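Clundovthorpe workshop, concrete bench
Mon 5 October

Continued from the last page. The second batch with the Likix release oil came out of the forms this morning. I wanted to open them on Friday already, but the corners were still soft under the fingernail, so I waited over the weekend. I think this was the right decision. All edges are sharp except one, where I hit it myself with the pry bar.

Forms 1 to 4 got the oil wiped on with a cloth and then wiped again with a dry cloth. Forms 5 to 8 got it by brush, as we always did until September. The difference is easy to see. The brushed ones have many small pits on the vertical faces, mostly in the upper third, and on form 6 there is also a brown stain where the oil collected at the seam. The wiped ones have pits too, but fewer and smaller. The bottom faces are smooth on all eight, as expected.

Mix was the standard one from the Pretdale cement, design strength 4000 psi. Plasticizer 275 g for the whole batch, weighed on the small scale. The big scale is still drifting, please do not use it for admixtures. I wrote this on the tape also, but the tape falls off when there is dust.

Vibration: every form the same time, table on setting 2. Form 3 was standing a little loose in the clamp and I heard it knocking. I keep it in the comparison, but with a question mark.
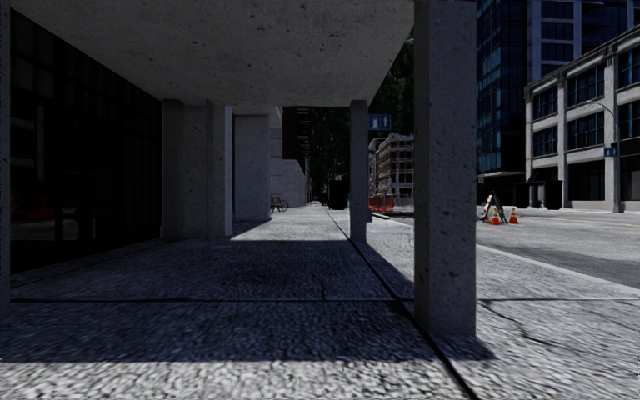
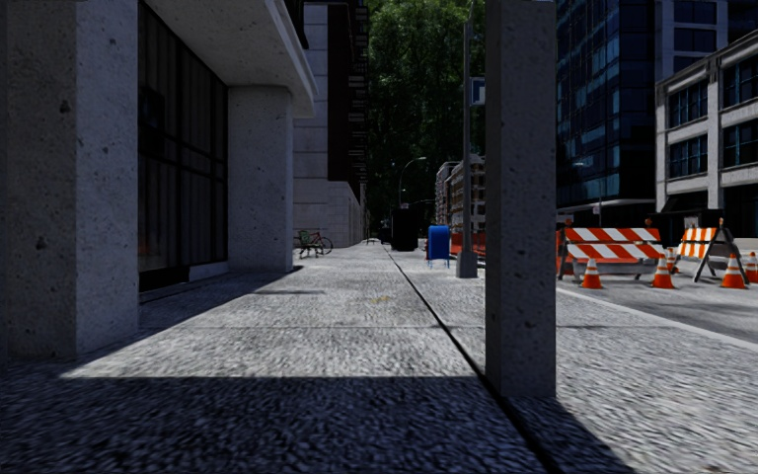

Ilze Kalnare
Technician, concrete and surfaces

About the pits I have to be careful what I claim. In the old notebook it is written that they come from too much water. I do not believe this is the whole story, for the reason that our slump was the same for all forms and the pits were not. Thick oil holds the air bubble at the wall, and then the vibration can not move it up. This is what I would like to show with the third batch.

Still to check is the Munro form board. It drinks more oil than the steel, so one wipe is maybe too little. I put a test strip on an offcut: after one hour the surface looked dry, after the second wipe it stayed shiny. For the next casting I take two steel and two board forms, all wiped, and only the number of wipes will change.

Cylinders for strength are in the curing tank, labels on the top and on the side this time. The pump was off when I came in. The water was not cold, but I do not know how long it was standing. Somebody please look at the plug, it sits loose – I pushed it in and the pump started at once. The break is planned for 28 days as usual.

Cleaning: the brushes from Friday were left in the oil can and are stiff now. I threw away two of them. The cloths go in the metal bin with the lid, not in the paper bin.

Stock count of cylinder molds, which was asked for last week: 128 good ones, and a box of cracked ones that I did not count. The cracked ones can be used for color samples if we tape the bottom.

To do before batch three:
– order lids for the molds
– sand the rust from form 6
– new clamp for form 3
– ask Pretdale if the bags with the blue stripe are the same cement, as the color when dry is a bit lighter to my eye

Aggregate is drying in the oven overnight, trays 1 and 2. Please do not open before noon.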